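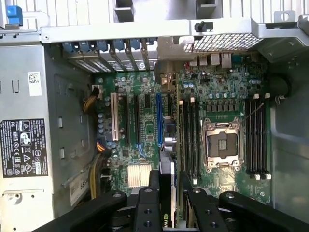 Branwen Maddocks
Chapter sign-in sheets are accepted as evidence, so the first thing to check is whether your chapter reports attendance for you or leaves it to the member. Mine leaves it to the member.

The original post, moved down by the forum software:

Serpil Yüksel
Credits from chapter meetings not showing in my certification account
I attended four meetings of the Melwood security chapter this cycle. The portal lists 10 credits from webinars and none from the meetings. My cycle closes at the end of July. Do I enter them by hand, and what do I upload if I am audited?

Replies, continued

Gönül Eren
Enter them by hand. Use one entry per meeting, not one for the whole series. For each one, record:
Date and start and end time
Chapter name and meeting location
Title of the talk and name of the speaker
Credits claimed, counting presentation time only - dinner and the business session are excluded under our chapter's rules, so check yours

Keep the agenda and the sign-in confirmation as a single PDF. I was audited two cycles ago and that was sufficient. The reviewer rejected one entry where the agenda gave no end time. If you have lost the confirmations, write to the chapter secretary before the cycle closes. Ours took 10 days to answer.

Also check that the member number on the sign-in sheet matches your account. Two of my meetings were filed under an old number and had to be re-entered.

Glória Magalhães
Same problem here with the Marar chapter. I just waited and they showed up eventually. Might depend on the chapter.

Serpil Yüksel
Entered by hand, all four accepted. The secretary is still looking for one agenda.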